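Chapter 4
Borders, Fields and Medallions: How a Surface Gets Divided

I failed my first pattern assignment. I was nineteen, I had drawn 36 careful little tulips, and I had put them on the page the way you put stickers on a lunch box. My teacher, Tala Harb, looked at it for a while and asked me where the edge was. I pointed at the edge of the paper. She said no, that was where the paper stopped, and she wanted to know where the drawing stopped. I had no idea what she was talking about, and it took me most of a winter to find out.

So this chapter is the one I wish I'd had that February. In Chapter 3 we looked at single motifs — the leaf, the scroll, the rosette — and how to draw them so they hold up when you repeat them. Now we need somewhere to put them. Before you fill a surface you have to divide it, and the people who made rugs, book covers, painted ceilings and floor tiles worked out good ways of doing this long before anyone wrote a textbook.

Let's get the vocabulary out of the way, and I promise there isn't much. The field is the main area inside the outermost edge. A border is any band that runs around the field. Most borders have a main band with one or more guard bands beside it, which are narrow and usually plainer. A medallion is a motif that sits at the center and has its own outline, or at least a shape so clear that it doesn't need one. And ground is whatever you leave alone. Beginners forget about ground. I certainly did (see tulips, above).

The example I'll keep coming back to is the Gernlow carpet, because I spent a whole summer drawing it and I might as well get some use out of that. It has a main border, two guards on each side, and one big medallion. I counted 622 rosettes in the main border. I also found the place where the weaver ran out of room and squeezed the last few together in the lower left corner. You'll see that corner in Figure 4.6, and I'd like you to look at it before you read my notes on it. Corners are where every border gets into trouble! A stripe can turn a corner without any fuss. A vine can't. It has a direction, and something has to be done about it: you can stop it with a block, let it grow around the bend, or miter it on the diagonal like a picture frame. We'll try all three in Section 4.2, with graph paper, and you'll probably hate the second one.

Then there's the question of how wide things should be. I used to give my classes a rule for this and I've stopped, mostly because the students followed it. What I do now is ask for strips. Cut paper strips in several widths, lay them around a blank square and move them in and out until you like the amount of ground left in the middle. It's quick and a bit childish and it works better than my rule did. The Pramaneck tile panels in Section 4.3 will give you something to compare with. There are 1440 tiles in the full set, and the borders get narrower toward the top of the wall, so you can see one workshop changing its mind as it went along.

A word about line before we start drawing. Two bands sitting side by side will blur together unless something separates them, and a thin line is usually enough. It can be plain, it can be dotted, or it can be a small geometric repeat. The key pattern (some of you will know it as the Greek key) turns up in this job all over the place, partly because it's easy to shrink and it stays crisp next to a leafy band. Try it at three sizes in your sketchbook tonight and see where yours starts to turn to mush.

You don't need a museum for any of this, by the way. Your first exercise is to find a divided surface at home, whether it's a rug, a tin lid, a scarf or the back of a playing card, and make a quick diagram of it with no motifs at all, only the bands and the shapes between them. Label the field, the border, the guards and the ground. Dinnerware is especially good for this, and a square plate is a nice place to begin, with a broad plain rim for ground, a dark navy line to close off the decoration, scrolls and a narrow key pattern inside that, and then a plain white square with a round floral medallion in the middle of it. Draw the squares first and the circle last. Then write two or three sentences on which band you noticed first, and keep the page, because you'll be recoloring it in Section 4.4. 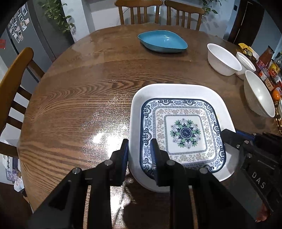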